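## 3. Apparatus and task setup

The grippers described in this section were built at Drirncombe, a shared workshop, by two of the authors (Robles and Salgado) using the tools available to ordinary members. The aim was a two-handed recording setup that a small group could assemble, repair and store without a permanent lab. No arm was used during recording. A person holds one gripper in each hand, carries out the task, and the recordings are later converted to gripper paths for training.

### 3.1 Hand-held grippers

Each gripper has a pair of opposed fingers driven by a trigger through a short linkage. The first version, referred to here as Trullden, used a spring return on one finger only. This gave an uneven grip centre, and the offset changed as the spring wore in. The present version, Carretero, moves both fingers from a common gear, so that the grip centre stays on the midline of the tool.

The fingers are padded on their inner faces. Pads are glued on and treated as a consumable. We did not set a fixed replacement interval; pads were changed when the operator reported slip on the calibration block, and surface scuffing alone was not considered grounds for replacement. Salgado kept a log of changes, which is included with the build files.

Threaded inserts were preferred to screws driven straight into the body. In the first version, the screw holes had stripped after nine rounds of disassembly, and the resulting play at the mounting plate was larger than our position error from all other sources. Inserts removed the problem at a small cost in weight.

### 3.2 Work surface and objects

Recording was done at a rectangular table with a pale covering over most of its top. The covering was chosen for contrast with dark tool bodies and to reduce glare from the overhead lights. It also hides the wood grain, which had produced false feature matches in early tests. The area behind the table was kept dark with curtains and backdrop material.

The object set for the task in this paper is small: a square cream-coloured plastic bucket and a paper cup. Both were bought locally and neither was modified to make it easier to track. The starting positions are shown in Figure 1.

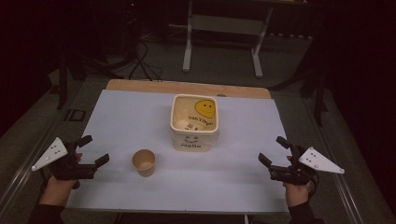
**Figure 1.** Bucket and cup on the covered table, with both grippers held at the sides.

Each gripper carries a marker plate angled outward from the hand. The outward angle was arrived at by trial. With the plates facing straight up, the operator's forearm blocked them during any reach across the midline, and tracking was lost for the middle part of the motion. Tilting the plates outward reduced these losses but made the tools wider, and operators had to learn to keep their hands further apart than they would otherwise choose. Matlala, who recorded most of the sessions, found that this took one evening of practice.

A second difficulty was cable routing. The recording computer and power supplies sit behind the table, and the workshop does not permit cables to be fixed to the floor. We left enough slack for the stands to be moved between sessions and checked the camera poses again after each move. Where the check failed, the session was calibrated from the start.

### 3.3 Task definition

The task is a simple disposal motion. One gripper picks up the cup and brings it to the bucket; the other is available to steady the rim or move the liner aside. The operator is free to decide whether the second gripper is needed. We recorded the task with and without a plastic bag in the bucket, and the two conditions are reported separately in Section 4.

The lined condition is the harder of the two. The film catches light, and its creases change whenever the bag is touched. Depth estimates over the liner were noisy enough that we discarded them and relied on the gripper paths and colour images. The bag also hangs over the rim and softens the outline of the bucket, so that a rim detector trained on the unlined bucket performed poorly. 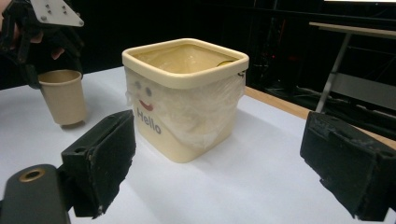 Grip force on the cup was not measured. A paper cup deforms under moderate pressure, and operators were asked to close the trigger only until the cup could be lifted. Cups with a visible crease were replaced before the next attempt. A force sensor in the finger was considered and left out, as it would have required a further cable through the handle and a redesign of the pad mount.

### 3.4 Recording procedure

Sessions were held in the evening, when the workshop was quieter, and each was limited to 36 attempts. The limit was set after operators reported wrist fatigue from the weight of the tools. An attempt was kept if tracking was continuous for both grippers from the first closing of the trigger to the release of the cup. Attempts in which the cup missed the bucket were kept and labelled as failures.

The final set contains 694 attempts, recorded by six operators. Two of the operators had no earlier experience with the tools. Pastor and Ortuño checked the labels independently, and disagreements were settled by viewing the recording again. Most of these concerned the moment of release in the lined condition, where the film obscured the fingers as they opened.

All processing was done on one desktop computer with Drelbridge, our in-house alignment package. It resamples both gripper paths to a common clock and rejects any attempt in which the clocks drift apart by more than one image period. The same settings were used for every operator.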